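Tostell Two-Tier Dish Rack
Set-up and Use, Section 6: Loading Plates

You have built the rack, checked it for wobble, and found a home for the spare screw. It now has to hold plates.

6.1 Before you load

1. Stand the rack on a flat, hard surface with its back toward a wall. Leave space on both sides for plates that are waiting their turn.
2. Press down on each corner of the upper tier. If it rocks, go back to Section 4, which you may have skimmed.
3. Sort your plates by width. Ovals count as wide plates, whatever they look like from the end.

CAUTION: Do not lean plates against the outside of the rack while you work. Everyone does this. Tostell sells replacement racks but not replacement plates.

6.2 Placing a plate

1. Hold the plate by its rim, on edge.
2. Bring it in above the slot and line it up with the wires before you lower it.
3. Let go when the rack has the weight. A plate that needs pushing is in the wrong slot. 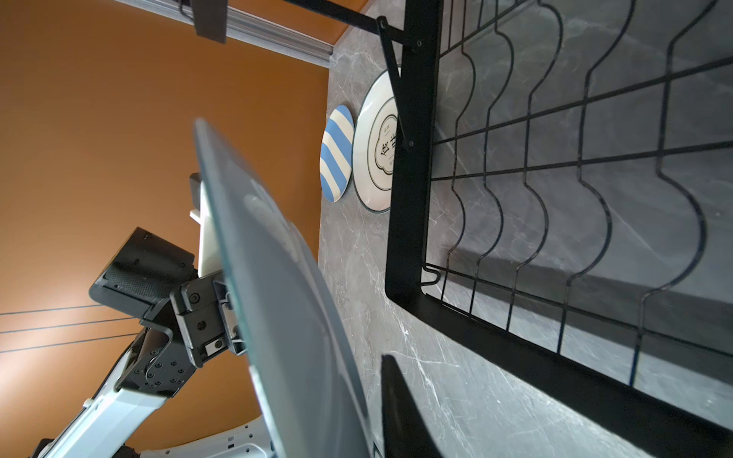

Fig. 6-1. Plate held on edge beside the wire dividers.

NOTE: The wavy dividers in the lower tier are meant to be wavy. Please stop straightening them.

6.3 Filling order

Start with the upper tier and work from one end to the other. Plain plates are best loaded as a run. Put patterned ones at the end, where you can find them when company comes. The lower tier can stay empty until you need it, or until you own more plates, a condition that tends to arrive by itself.

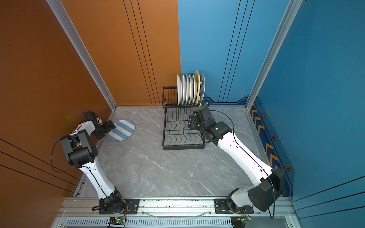

Fig. 6-2. Upper tier loaded, lower tier empty. One striped plate lies flat.

If a wide plate is left over at this stage:

1. Resist the urge to wedge it in.
2. Lay it flat, clear of the rack.
3. Move its future neighbors over by one slot, then try again with the plate upright.

6.4 Mixed sets

Few households own eight of anything that match. Plates with different rims can share the rack, but deep rims need room. Lay the odd ones out flat on either side first and decide who goes next to whom.
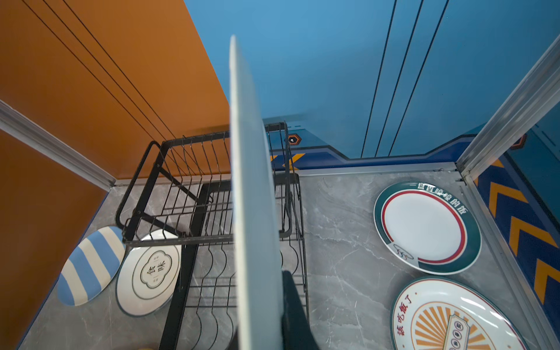 Tillar wrote to us that sorting beforehand is a waste of time and that plates should go in as they come to hand. Tillar also asked about the price of a single green-rimmed plate, so we are leaving the instruction as it stands.

CAUTION: Do not exceed 400 ounces on the upper tier. If you are weighing your plates to find out, you are more careful than most of our customers and will probably be fine.

6.5 Close loading

Plates in the upper tier may stand close together for storage. For drying, leave an empty slot between them where you can.

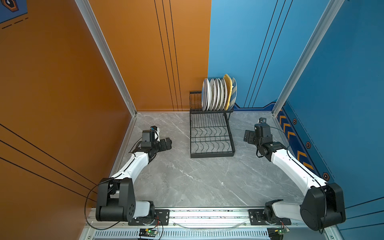 Türkmen disagrees: close loading is fine for drying too, provided you go to bed and stop checking. We have tried this at our Hustedum test kitchen and can report that some plates were dry by morning and the rest were used for breakfast anyway.

6.6 Unloading

1. Take plates from the end you loaded last.
2. Lift straight up until the rim clears the wires.
3. Keep your other hand on the rack if only a few plates remain.

For replacement feet, quote part 98. For the side handle, quote part 102.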